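Review: the Stevier hand-held gripper, as met at the Wirnthorpe open day

Oct 28, 2021

The invitation said "hands on", and for once an invitation was telling the truth. Wirnthorpe opened its ground floor to visitors for an afternoon, and in return for signing a form and wearing a sticker with my name spelt wrongly I was allowed to pick up a Stevier and move crockery with it. I have been to a fair number of robot demonstrations, most of which consist of standing behind a rope while an arm does something impressive to a cube. This one had no rope. It had biscuits too, but only early on.

For anyone who hasn't followed the thing, the Stevier is a robot's hand without the robot. You hold the grip, squeeze, and the two fingers close on whatever you've pointed them at. A camera on top records what the fingers are up to, and the recordings go off to teach an arm to do the same job later, in theory while you are at home with your feet up. Wirnthorpe sells it to labs, and is hoping to sell it to small firms that have a dull task and a patient member of staff.

Getting hold of one

Our guide was Valter Leitão, who runs the training side and has the calm of a man who has watched 500 people drop the same cup. His briefing lasted a couple of minutes. Hold it like a drill, keep your elbow in, don't rush, don't look at him while you're doing it. I looked at him while I was doing it and nudged a bowl into the next person's exercise.

The weight is the first surprise. In the brochure it looks like something off the top of a food mixer, and I'd expected my wrist to complain by the second go. It sits well back in the hand, though, and the balance is good enough that you stop thinking about it until you put it down and your arm floats up on its own. The trigger is less lovely. There's a dead patch at the start of the squeeze where nothing happens, then everything happens. Leitão says the spring was changed in June and that it used to be worse. I believe him, and I'm glad I missed it.

I'm left-handed, which got me a sympathetic nod and no other help. The grip is more or less the same on both sides, but whoever placed the record button has met only right-handed people.

The plate problem

Everybody starts with something soft. You pick it up, you put it down, you feel terribly clever. Then they give you the plate.

A plate lying flat on a table is a rotten thing to lift with two fingers. The ribbed pads grip very well once there's an edge between them, and getting the edge between them is the whole difficulty. Come in too high and you close on air. Come in too low and you shove the plate gently towards the far side of the table, where it becomes someone else's plate. My own approach was to chase it for a while and then pretend I'd been demonstrating the chase. The woman after me slid it to the table's edge, took it from there in one go and handed the gripper back without a word. I gather that one was kept.

Leitão's advice was to line up the gap first and move second, and it did help. From the camera's side the job makes much more sense than it does from behind your own knuckles. He'd be pleased if visitors looked at the camera view before they had a turn, and so would I, but the day wasn't arranged in that order.

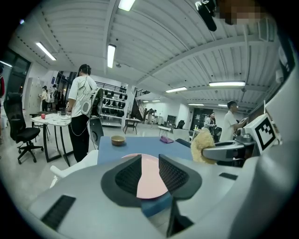
The rest of the room

It's a big, bright, pale sort of place with a polished floor and more ceiling lights than I have in my house. Visitors wandered about as they liked, so the noise was considerable, and the short talk on safety was given to those of us lucky enough to be standing next to it.

The rack of black headgear drew a queue. I didn't join it. The people who did came away saying "interesting" in the tone that can mean anything. I spent the time at the blue table, where the objects had plainly been chosen by someone with a sense of mischief: a pink plate, a little wooden bowl, and a shaggy yellow soft toy that I took against on sight. Long fur and ribbed rubber get on far too well. Picking the toy up was easy. Letting go of it took two shakes and some language.

What it does badly

The cable. I was told there's a version without one, and I was told it in the voice people use for a kitchen extension. On the one I used, the lead came out at exactly the point where you'd like your forearm to be.

The software that checks your recordings is called Provby and it is a scold. It marks each attempt good or bad, and when it says bad it doesn't say why. I had 6 attempts at the plate and Provby liked one of them, which I'd have put fourth. Wirnthorpe reckons a new task wants 200 good recordings before it's worth training anything on, so by my sums I would be at it until spring.

The manual is thin. Half the pages concern charging.

Against the Kaewkla

The obvious comparison is the Kaewkla, which I borrowed for a fortnight last year. It's lighter, the trigger is smoother, and the fingers are softer, so it's kinder to fruit. It also feels as though it would not survive a fall, and mine didn't. The Stevier was dropped twice while I was there (once by me) and carried on as if nothing had been said. Its pads come off with a single screw, where the Kaewkla's are glued on and have to be posted back.

Price

£4000 for the gripper, the camera and a year of Provby. Spare pads are extra, and you'll want spare pads. For a lab I'd call that fair. A small workshop should ask for a loan first, and should make sure the person doing the loan is the person who'd end up doing the recordings, as they may have views.

The open day

Worth going. The staff let you get things wrong at your own pace, and the questions I asked got proper answers, including the awkward one about how often the trained arm manages the plate (less often than the woman after me). Parking is hopeless. Come by bus, wear sleeves that push up, and get to the biscuits first.

Gripper: four out of five. Trigger: two. Provby can have whatever mark it likes, and I shan't be telling it why.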